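Automation in a Shared Kitchen: What Changes for the Staff
Student project report, Workplace Studies, second year

1. Background

Lornness is a contract kitchen that cooks for aged care homes and two small hospitals. It sends out its meals from one site, and the cooking, washing and packing all happen under the same roof. In the past year the company has started moving some of the handling work over to robot arms. The arms come from a supplier called Arruda, and the software that schedules them is called Fletik.

Our group was asked to look at what this means for the people who work there. We did not test the machines. We spent our placement on the floor with the kitchen hands, read the shift notes we were allowed to read, and held short interviews during breaks. We also visited Flinthorpe, a smaller kitchen in the same group that has no arms and no plan to get any, so that we had something to compare with.

2. The work before automation

At both sites the job title is kitchen hand, but the work splits into three areas: wash-up, set-out and packing. Wash-up is loading and unloading the machines. Set-out is putting clean pots, lids, lid holders and utensils at each cooking station before the cooks arrive. Packing is portioning and loading trolleys.

Set-out is the part that Lornness chose to automate first. It starts at 4:30 in the morning, it is hard to fill, and it was behind a lot of the wrist and shoulder complaints in the injury book. Full pots are not moved at set-out, but even empty ones are awkward to lift all morning. There are 44 stations to set, and each one gets at least one pot with its lid.

At Flinthorpe set-out is still done by hand. Staff there said they did not mind it much. They do it in pairs and talk while they work, and they finish before the cooks come in.

3. What the arms do now

The arms work on set-out at a practice bench and on part of the station line. The tasks are picking up a lid, placing it on a pot, taking it off again, and standing it in a lid holder. These sound simple. The kitchen hands told us they had never thought of them as separate tasks until they were asked to write them down for the Fletik set-up.

Shiny lids were the item mentioned most often in the shift notes. Staff put this down to reflections, and the supplier's notes say the same. Wire lid holders came second. A person sees at a glance which way a holder is facing and turns it if needed. The arm has to be given a holder that is close to the expected position, or a person has to step in.

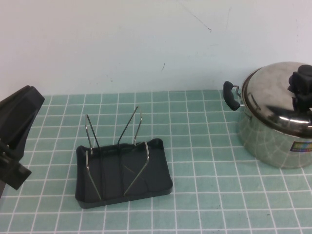 4. Changes to the jobs

4.1 Hours

The early start has not gone away. Someone still has to be there at 4:30 to switch the line on and clear any stops. What has changed is that one person does it where it used to be three. The other two now start at 6:00. Both of them told us they liked the later start, but one had lost the early shift loading and was earning less per week. She had not expected that, and she said it was not explained at the meeting where the arms were announced.

4.2 Physical load

Everyone we spoke to on set-out said there was less lifting. Against that, the person minding the line stands in one place for longer. Two people asked for a mat and got one after a month. We think this should have been part of the plan from the start.

4.3 Skills and training

Lornness gave each kitchen hand a training session on the arms. It covered the stop button, the restart steps and how to log a fault. It did not cover how to adjust a task in Fletik, and several people wanted that. At the moment, if a new style of pot comes in, the kitchen waits for Arruda to update the task. The kitchen hands said they could show the system what to do themselves if they had the access.

4.4 Being watched

Fletik records each stop and who cleared it. Over our placement it recorded 286 stops on the set-out line. Of these, 110 were logged as "item out of position". Supervisors said the numbers are used only to fix the line. Some of the staff did not believe this. One person told us she had started straightening every holder before the arm got to it so that her name would not come up. This adds work that does not appear anywhere in the figures.

5. Comparison with Flinthorpe

It was hard to compare the two kitchens fairly. Lornness has 300 people on its books across all shifts and Flinthorpe is far smaller. Flinthorpe also buys its pots in one style, while Lornness has a mix built up over the years.

The main difference we noticed was in how people talked about set-out. At Flinthorpe it was a job that you finished. At Lornness it was something you kept an eye on. Some people preferred this, mostly those with sore shoulders. Others said the morning was longer and quieter - they missed having someone to work beside.

6. Limits of the project

We interviewed people at work, in the break room, and a supervisor was sometimes nearby. This may have affected what was said. We did not see the pay records and have relied on what staff told us about their wages. We were also there while the line was still being adjusted, so the number of stops should not be taken as normal for a settled system.

7. Recommendations

Any change to start times should be put in writing with the effect on pay shown, before it happens.

Kitchen hands who want it should be trained to adjust tasks in Fletik, and this should count towards their pay grade.

The stop log should record the station and the item, and leave out the name of the worker.

Time spent straightening items for the arms should be recorded as part of the set-out job.

Lornness should look at buying fewer styles of pot and lid holder. Staff raised this with us more than once and said it would help them as much as the machines.

The person on the early shift should not be alone in the building. Since June the packing team has started at 5:00, which leaves half an hour uncovered.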